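Grunatis Community Help
Home > Household bills > Water and sewer

Why did going a little over 3,000 gallons cost me a full extra block?

Posted 24th October. Open to replies.
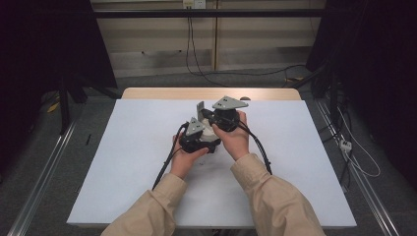
Kumudini Gunawardena

I rent the lower half of a house in Mavromatis and pay my own water bill through Etora. My bill is normally the minimum charge, which covers up to 3,000 gallons. This month the bill says I used 3,072 gallons and I was charged for a second block. The second block costs almost as much as the minimum.

I don't think I did anything different. I live alone, the washing machine is the same one, and there is no yard to water. The last time the bill looked odd was in June, when they changed the format and moved the meter reading to the back page.

What I want to know is whether they are allowed to charge the whole block for 72 gallons, and whether it is worth calling. Also, how do I check that nothing is leaking? The meter is outside in a box with a lid and I have never opened it.

tallpine

They can do whatever the rate sheet says. Call them.

rate_reader

Block billing is common with smaller water companies. Some bill each gallon over the minimum, and some bill by the block, so one gallon over costs the same as 900 over. The rate sheet should say which one yours uses. Look for "or any part thereof" next to the price of the second block. If those words are there, the charge is probably correct. If the sheet gives a price per gallon, the bill is wrong and you should ask them to redo it.

Before you call, look at the read dates. My own company once read the meter late and put 15 extra days on one bill. That was enough to push me over the minimum, and they took it off when I asked. Compare the number of days on this bill with the one before it. Also check for an E or "est" next to the reading. That means nobody read the meter and the number is an estimate, which you can ask them to correct.

For the leak check, do it at night:

Turn off every tap and make sure the washing machine is not running.
Open the meter box and write down all the digits, including the small ones on the right.
Don't use any water, including the toilet, for 2 hours.
Read it again.

If the numbers are the same, you don't have a steady leak. If they moved, start with the toilet. Put some food coloring in the tank, leave it for half an hour without flushing, and look in the bowl. Color in the bowl means the flapper is worn. It is a cheap part, and in a rental the landlord should be paying for it.

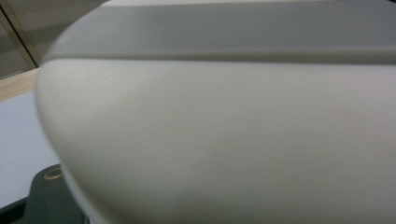
Off-white plastic surface, close up

Skumier Rentals

Landlord here, different town. I agree with most of the above. One more thing to look at is whether the upper half of the house has its own meter. I bought a duplex where an outdoor faucet was on the wrong tenant's line and it took me a year to find out. Have the upstairs person run a tap while all of yours are off and watch the meter. If it moves, call your landlord before you call the water company, and put it in writing.

Pay the bill by the due date while you sort it out. A late fee is harder to get removed than a wrong reading.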